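Setting Up Fikumero for Your Recital
By Giorgia Zuccaro, July

Load your music before tech rehearsal – I learned that one the hard way!

1. Open Shows, tap New and name your recital.
2. Drag in your tracks in running order (up to 297 per show).
3. Set a gap between numbers. I like 4 seconds, a little more if the tiny tappers are on next.

Note: the curtain call goes in as its own track.

Caution: don't rename a track once it has a light cue, or the cue drops off.

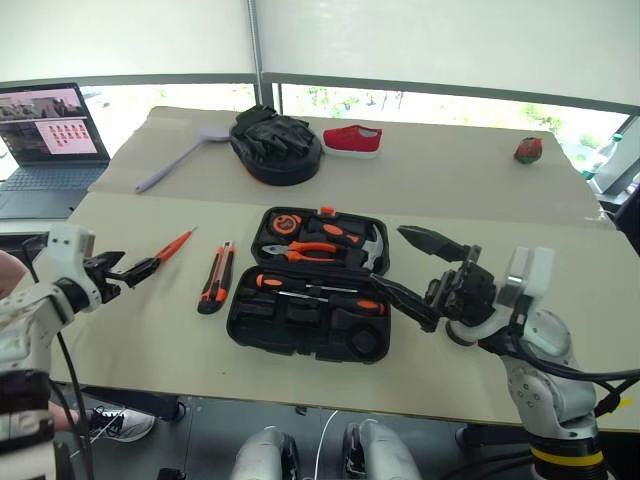 4. Tap Rehearse and run the whole list once with the house sound on.

Related
Printing your backstage list
Sharing cues with Olon

Contact us | Back to top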